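Chapter 8
Setting Up and Maintaining a Teaching Station

Learning goals
After reading this chapter, you should be able to prepare a station for recording hand motion, check the wrist bands, and enter faults in the station log.

The packing cell at the Wiromton training center learns its tasks from people. An operator performs a task by hand, and the recorded motion is passed to the Mosolus controller, which plans the arm's path. A poor recording leads to a poor path – and the fault is often blamed on the arm. In February the center reviewed 1,396 recordings and rejected 63. Most of the rejected files were traced to worn or badly seated marker bands.

Care of the station therefore begins with the operator's wrists. Markers must lie flat and be free of creases, and cords must be led away from the work. The table is then cleared of everything the task does not call for. Section 8.1 covers the bands, and Section 8.2 covers the table and its lighting. 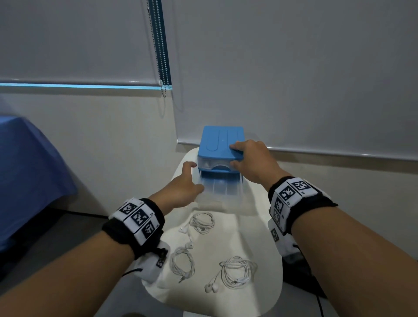
Figure 8.1 Operator wearing marker bands on both wrists, with a drawer unit and wired earphones on the table.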